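4.2 Warning time and the night shelter routine

The most striking result in our data is how much of a household's safety is decided before any siren sounds. We worked in two border towns, Trokcombe and Vunereck, both of which have lived with rocket fire and armed raids from across the line for years. Of the 935 households we approached, 359 completed the full interview, and 282 of those agreed to keep a shelter diary for 24 nights. That is a wonderful response for a population that has been surveyed many times and has every right to be tired of us!

We expected distance to the nearest public shelter to explain most of the difference in response time. It explains some of it. But families who slept in or next to a reinforced room reached cover sooner at every distance, and the gap was widest between 2 and 4 a.m., when people told us they lost precious seconds looking for shoes, glasses and children. One mother in Vunereck had moved all three of her kids into the safe room in November and simply left them there for the winter. "They think it's camping," she told our interviewer. "I think it's the only way I sleep."

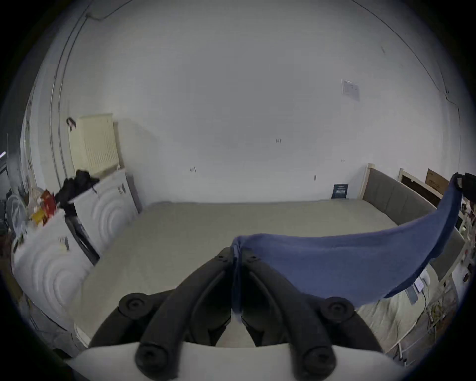
Figure 3. Bed and blue cloth.

Sleeping arrangements also turned out to be a better guide to trust in the authorities than any of the direct questions we asked. Households that had rearranged their rooms gave the regional alert service lower marks, yet they followed its instructions more closely – a pairing that Swanepoel's earlier work on the Kingi district hinted at and that we are delighted to see hold up in a larger group. Shireen Swanepoel argued there that people can doubt an institution and still obey it when the cost of being wrong is a child's life. Our diaries fit that reading very well.

Raids are a different matter. A siren gives a family something to do, and a report of an armed intruder gives them almost nothing. Diary entries from the night of the Brarnska road alert are full of contradictions: doors locked and then opened to let a neighbor in, lights turned off and then on again, phones silenced in case the ringing gave them away. Several people wrote that they could not tell whether the safe room was the right place to be, as many of these rooms were built against blast and do not lock from the inside. We return to this problem in Section 5, where we compare the written guidance in both towns with what residents remembered of it.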